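# Decluttering

**Decluttering** is the practice of reducing the number of possessions kept in a home or office, usually followed by sorting what remains into fixed places. The word covers both the chore and the advice trade that has grown up beside it: books, paid home visits, courses and a large market in storage goods. Supporters credit it with calmer moods, shorter mornings and better sleep. The evidence for most of these claims is thin.

## Background

Spring cleaning and the airing of closets are old habits, and household manuals have long told readers to give away what they don't use. The modern version differs mainly in its tone. Owning too much is treated as a personal failing with a cure, and the cure is generally sold by whoever names the failing.

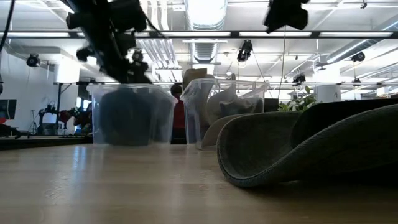 Writers disagree on when the shift took place. Wanda Yazzie ties it to cheap clothing, which filled closets faster than people could wear things out. Vlasta Zelenák puts more weight on smaller city apartments. Neither account explains why the advice sells just as well to people with big houses and empty garages.

## Methods

Most systems share a basic routine: take everything out, sort it into groups, remove some of it, put the rest back. The differences are often smaller than their authors suggest.

The Stillthorpe method sorts by how often a thing is used, and items untouched for a season go. It works poorly for winter coats, and later editions quietly added an exception for them. The Tsoukalas method sets a ceiling of 233 personal items per adult. No reason for the number has ever been published, and followers argue over whether a pair of socks is one item or two. 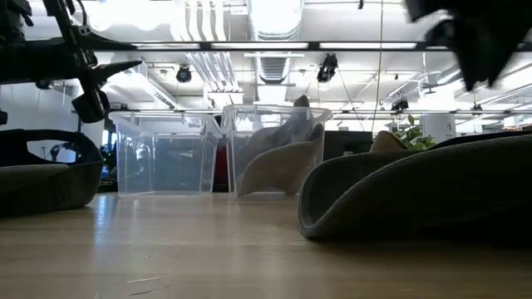

A looser approach, sometimes called open sorting, drops the numbers and asks only that each kind of thing have its own container. Critics point out that this is tidying under another name. A household can follow it to the letter and own exactly as much as before.

## Containers

Clear bins are widely recommended on the grounds that people forget what they can't see. The claim sounds sensible and has hardly been tested. Clear plastic also leaves the mess on view, which is why other guides favor baskets with lids.

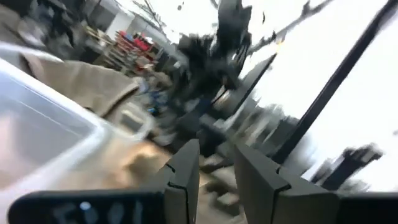 *Clear plastic storage bin.*

Jamila Gamage has noted an awkward pattern: people who set out to own less often begin by buying storage. In her reading, the bin puts off the decision. Things that might have been thrown out get a label and a shelf — and stay for years.

## Claimed benefits

The figure most often repeated comes from the Flaltanham survey, in which 703 of 750 respondents said they felt better after clearing a room. All of them had paid for a course. There was no comparison group, and the questions were asked on the last day, a Friday, before anyone had lived with the results.
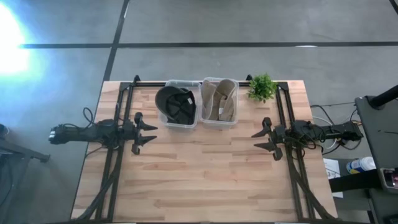 A smaller follow-up by Nermin Akgül went back to homes after 3 months and found many of the cleared surfaces covered again. Her sample was too small to settle anything, though it is at least a sample of people who weren't asked on their way out the door.

## Criticism

Mireille Dabbas argues that the advice assumes money. Throwing away a spare kettle is easy for someone who can buy another, and much harder for someone who can't. She also doubts the environmental claims made by firms such as Prurkex, whose pickup service promises that unwanted goods will be "rehomed" but doesn't report how many are.

## See also

- Hoarding
- Self-storage
- Spring cleaning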